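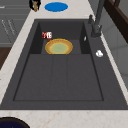 One plate in the sink.

Dishes before bed or in the morning?

kllanos93
Katherine Llanos here, same one from the old Gellen board. My sister and I have been having this fight since April, so I'm bringing it to you guys. She says every dish gets washed before bed, 365 nights a year, no excuses. I say if it's 11 pm and there's one plate, that plate can wait for coffee time. Who's right?

fistgate
Your sister. I grew up with ants and I am never going back to that. Takes me 2 minutes, and then I get to come down to a clean kitchen!

mrs_vo_upstairs
Disagree with fistgate. I work nights, so "before bed" is breakfast for everybody else in my house. We rinse, stack, and run everything once a day. No ants in almost 1000 days (yes, I keep track, I had a bad summer).

kllanos93
Rinse and stack is what I'm pushing for. My sister says rinsing is "half a job." And it's never the plates that get me anyway, it's what's left on them.
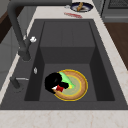 Plate with stuff still on it, down in the basin.

fistgate
See, a plate like that I'd scrape and wash right then. Bare plate, fine, I'd let you have it till morning.

tubofsoap
Scrape into the trash, never the disposal. I killed a Clondico that way with potato peels and the plumber charged me $93 to tell me so. Sorry, off topic.

mrs_vo_upstairs
Not off topic! Celery too. Those strings wrap around everything.

fistgate
Still say wash it at night though. You're already standing there.

kllanos93
OK, so scrape at night, wash in the morning. I'll offer her that this weekend. She's going to say no, but I'll let you know.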